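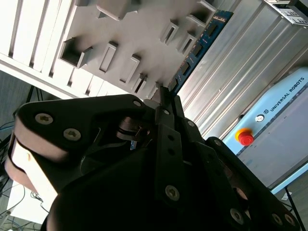
Whiteley Community Hospital Opens Second Outpatient Floor

April 2025

Whiteley Community Hospital has opened a second outpatient floor in its east building, adding 18 exam rooms and a larger blood draw area. The floor is open to patients with appointments in heart care, diabetes care, kidney care and general medicine.

Outpatient visits at the hospital reached 2,200 a month over the winter, up from 1,404 a month when the east building first opened. Waits for a first appointment in kidney care had grown the most. The hospital expects the new rooms to bring those waits down by the end of summer.

The work was paid for by the Gelar Health Fund, which also supports the hospital's two clinics in Hivside. Patients who now travel from Hivside for kidney care can keep their routine blood tests at either clinic. Results are sent to the east building the same day.

Check-in for all four departments is on the ground floor, to the left of the pharmacy. Patients should bring a photo ID, their insurance card if they have one, and a list of current medicines. Those without insurance can ask at the desk for the reduced fee form. The form is good for one year and covers office visits, blood tests and X-rays. It does not cover surgery or overnight stays, which are handled by the billing office in the main building.

Appointment reminders for the new floor go out by text message through Clukine, the scheduling system the hospital already uses for children's care. Patients who prefer a phone call can say so at check-in. Existing appointments have been moved over and keep the same date and time, but room numbers have changed, and older reminder letters may show the wrong floor.

Parking for the east building is in Lot C, entered from the north side. The shuttle from the bus station now stops at the east entrance on every trip. The walk-in clinic stays in the main building, and its hours are the same.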